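手持夹爪示教常见问题

文/Clem Ashby
8月更新

春天开放示教间以后，收到的问题比我预想的多得多，有些问得特别好，害我又回去翻了一晚上记录。下面按大家问得最勤的顺序往下排，想到哪儿补到哪儿。第一次来 Fosau 示教间的朋友，看完前半页就可以动手了；已经录过几轮的，可以直接跳到后面讲双手和返工的部分。

我完全不会编程，能来示教吗？

能，非常欢迎！示教的时候您不写一行代码，手里拿着夹爪，像平时收拾桌子那样把东西拿起来、放下去就行。夹爪上的相机会把指尖前面的画面录下来，机器人以后看到的也是差不多的角度。真要说门槛，大概就是有耐心，还有愿意把同一件事做很多遍，而且每一遍都认真做。

去年录得最好的几位里面，有一位是做面点的，手上的分寸感好得让我们羡慕。写程序的人反倒常常一上来就想"优化"动作，结果越录越别扭（说的就是我自己）。

手持示教和遥控示教有什么区别？

手持示教是您直接握着夹爪去碰东西。遥控示教是您坐在操作台前，手上动，另一边的机械臂跟着动。两种我们都在做，各有各的好玩之处。

手持的快，直觉强，碰到东西的那一下手上有感觉，搬到厨房、书房、客厅都能录。麻烦在于人手太灵活，一不留神就会做出机械臂够不到的姿势，比如手腕翻过去从背后掏。遥控的慢一些，新手头一天往往很挫败，可是录下来的每个动作机械臂肯定做得到，不用再换算。

刚开始建议先玩手持。等您对夹爪的开合宽度心里有数了，再坐到操作台前面，上手会顺很多。

夹爪该怎么拿？

手腕放松，手肘不要夹紧身体。开合用手指的力气，移动用整条胳膊。很多人会反过来，移动的时候只转手腕，画面就晃得厉害，训练出来的动作也一抖一抖的。

接近物体之前先把两指张开，张到比物体宽一点，停一小会儿，再往前送。停的那一下很重要，模型要靠它分清"正在找"和"准备夹"。夹爪内侧蓝色的软垫是接触面，尽量让物体落在垫子上，别用指尖的硬边去抠。

还有，别低头去看夹爪的背面。眼睛跟着物体走，手自然会到。

桌上应该摆多少东西？

没有硬性数目。我们自己的习惯是让桌面看着像有人在那儿过日子：有要收的东西，也有不该碰的东西。花、绿植、桌布花纹，这些都留着，别为了录制好看把它们清走。模型在光秃秃的白桌子上学会的本事，换到花桌布上可能一下就懵了，我们在 Zurkis 项目的第一批数据上吃过这个亏，重录了整整一轮。

小物件之间留出夹爪下得去的空隙。透明的塑料袋、反光的小东西都是好题目，难，但是难得有价值。只是别把它们全堆在一块儿，新手会录得很痛苦。

收纳任务到底要做什么？

眼下这一套叫"小件归箱"：从桌面上挑出指定的小物件，夹起来，放进开口的纸箱，松开，退回来。听着简单吧？做起来每一步都有讲究。

胶带是我最喜欢的教学道具。平放的时候它又扁又圆，两指得压得很低，从两侧夹住外圈；夹住以后先往上提一小段，离开桌布再往箱子那边走。有人喜欢用一根指头伸进中间的孔里挑起来，这招手快的人用得很漂亮，可是机器人学了以后经常挑空，所以我们统一要求夹外圈。

小公仔正相反，形状不规则，侧躺着的时候头和身子高低不一样。夹身子，别夹头。夹之前把夹爪转到和它的身体垂直，比硬夹稳得多。 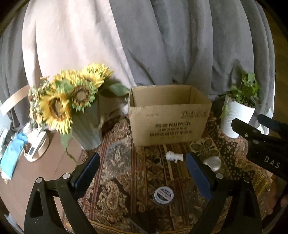

一段示教要录多长？

归箱这套，一段不超过 44 秒。超过了系统也会收，但我们会请您重新来一段。太长通常说明中间犹豫过，或者有东西掉了又捡，这种片段单独归类会更有用。

从夹爪悬停在桌面上方开始，到松手退回原来的高度结束，首尾都停一下。停多久不用数，心里默念"好了"两个字就差不多。

同一个动作要重复几遍？

每种摆法录 25 段。录完换摆法：挪一挪箱子，把公仔翻个面，换一下小物件的先后。换摆法这件事我怎么强调都不嫌多！25 段一模一样的摆法再加 25 段一模一样的摆法，模型学到的东西几乎没有变多。

Koen Aerts 有个办法我觉得特别好：每换一次摆法，先闭上眼睛把物件随手往桌上一搁，搁在哪儿算哪儿。人总是忍不住要摆整齐，闭眼就治好了。要注意的是搁完睁眼看一下有没有滚到桌边去，离桌边太近的要往里挪一挪，不然夹的时候一碰就掉。

失败的片段要删掉吗？

先别删！没夹住、夹歪了、半路掉了，都留着，在备注里勾上"未完成"就行。夹歪以后自己纠正回来的片段尤其珍贵，机器人在真实环境里总会夹歪，它得见过别人是怎么救回来的。

只有一种情况直接作废：录的时候有人从旁边伸手去扶、去捡。画面里突然多出来的手会让模型以为东西会自己飞走。掉了就让它掉着，把这一段收尾，停录，再去捡。

可以两个人一起示教吗？

可以，而且两个夹爪同时在桌上是我们最期待看到的数据。常见的分法是一位负责扶，一位负责放；也可以一左一右各收一边。两个人开始前商量好谁先动，用一个简单的口令就行，有的组喊"走"，有的组敲一下桌子。

两个夹爪会互相出现在对方的画面里，这没有关系，模型需要学会看见另一只"手"也在干活。要避免的是两边去抢同一件东西，或者胳膊交叉。真的交叉了，慢慢退开，重新来。

如果是一个人左右手各拿一只，请先单手录满一组再试双手。我自己第一次双手录的时候，左手跟着右手一起松开了，笑得旁边的人录不下去。

反光的东西老是夹不好，怎么办？

表面光亮的小盒子确实难，亮斑会跟着夹爪动，看着就像物体在移动。试试这几步：

一、先从正上方靠近一次，不夹，只看清两侧的边在哪里。
二、把夹爪退开，张到比盒子宽，再从同一个方向下来。
三、两边的垫子同时贴上去，不要先顶住一边再合另一边，光滑的东西一顶就转。
四、合拢以后稍等，再往上提。

盒盖和盒身之间有缝的，让垫子落在缝下面比较厚的那一半。夹在缝上，盖子容易松动，提到一半盒身掉下去，声音挺吓人的。

需要换灯光或者拉窗帘吗？

窗帘随意，全拉上、半开都录过，混着来最好。上午和傍晚的光差很多，我们鼓励同一套任务分两个时段录。直射的太阳打在桌面上的时候可以歇一歇，等光斑挪开，画面里一大片过曝的话，软垫和物体的边界就看不清了。

绿植和花瓶会不会挡事？

会挡一点，挡一点挺好。叶子垂下来，从箱子边上绕过去，这是家里天天会碰到的情形。请把它们当成"不许碰"的家具：夹爪从旁边走，从上面走，都可以，就是不要把花扒开。碰到叶子了不用停，继续做完，备注里写一笔。

纸箱的位置一组一组地换，靠近花瓶、靠近绿植、放在两者中间都试试。箱子转个角度也算一种新摆法。 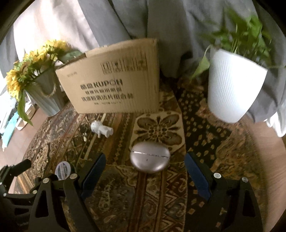 Griketti 人机示教组 · Fosau 示教间

后面几条主要写给已经录满一轮的朋友，第一次来的可以先收藏。

录完以后数据去了哪里？

先进我们自己的整理工具，叫 Benavides。它会把每段开头结尾多余的部分裁掉，检查夹爪轨迹有没有跳变，再把片段按任务和摆法归好。轨迹跳变多半是相机一时认不出周围环境造成的，比如镜头贴得太近，整个画面只剩一块纸板。裁剪是自动的，归类由我们组里的人看过再定。

您可以在工具里看到自己录的每一段，也可以给别人的片段留言。我很推荐去看看别人的！同一卷胶带，不同的人能夹出完全不同的性格来，有人稳，有人快，有人夹之前总要轻轻点一下桌面，像打招呼一样。

我录的片段被标成"需返工"，是哪里出了问题？

常见的原因大致是这些：

- 起始位置太低，开场物体就已经被夹爪挡住了；
- 夹住以后贴着桌布拖过去，没有提起来；
- 在箱口上方松手太高，东西砸进去弹了一下；
- 中途换了拿夹爪的手势，画面猛地转了一下；
- 备注里选的物件和实际收的不是同一件。

最后一条占了返工的大头，选菜单的时候多看一眼就能省很多事。返工不扣任何东西，也不影响您下次预约，就是请您有空补录同样的摆法。标签旁边会写明是哪一种，看不懂的直接在下面留言问。

录多少能看到机器人自己做？

Zurkis 项目上一轮，我们攒了 36 组摆法以后让机械臂试了第一次。它对着胶带压下去，夹起来，晃晃悠悠地挪到箱口，然后停在那儿想了好半天才松手。我们几个在旁边大气都不敢出，松开的那一刻全喊起来了。

公仔当时还不太行，总去夹头。后来回头查数据，发现侧躺姿势里头朝同一边的太多了，补录了一批朝另一边的，情况好了不少。所以前面说的换摆法真的很有用，请一定一定别偷懒。

示教者的习惯会不会被机器人学去？

会，而且学得特别像。Koen 放东西之前有个小小的往回收的动作，他自己完全没注意到，直到机械臂也在箱口往回收了一下。大家都很开心，只有他坚持说那是软件的问题。

这种小习惯不碍事，不用刻意改。真正要统一的只有提起高度、松手高度和首尾的停顿。别的地方，人多样一点，模型见得就多一点。

可以带自己的东西来录吗？

可以，拿得动、不锋利、不漏、不易碎的都行，单件宽度以夹爪张开能容下为准。来之前发张照片，我们先登记名字，这样您到了就能在菜单里直接选到。厨房里的小玩意儿目前最缺，清洁用品的替换装、带盖的小盒子也很欢迎。

食物先别带，等我们把擦桌子那套任务开出来再说（已经在准备了，我盼了很久）。

手酸了怎么办？

歇着。每次录制最多连续 2 小时，到点就停，不管还差几段没录完。手一累，夹爪就会往下沉，您自己感觉不到，画面里一清二楚。中间随时可以坐下喝口水，杯子请放到录制桌以外的地方。

左撇子的朋友请用左手录！右手的数据我们已经很多了，左手的少得可怜，您来了大家会高兴坏的。

小朋友可以参加吗？

十四岁以上、有家长陪同就可以录手持。遥控操作台目前只对成年人开放，机械臂那边需要有人专门看着急停按钮，人手排不过来。

我想在自己家里录，夹爪能借吗？

录满一轮、返工都补完的朋友可以申请借用，跟 Koen 说一声就行，他管着借用表。在家录的时候，请先把夹爪绕着桌子慢慢走一圈，让相机认认环境，再开始第一段。家里如果有镜子正对着桌面，拿块布盖上，镜子里的夹爪会把定位搞糊涂。录到家人说话没有关系，上传前声音会去掉；墙上的照片、信件之类不想让人看到的东西，请先收起来。

还有别的问题，在 Benavides 的留言区写就好，我每天早上 9 点左右会上去看。上个月有人问能不能教机器人叠袜子，我还没回，因为我们几个为了该先对齐袜口还是先对齐脚尖争到现在。下次更新写进来。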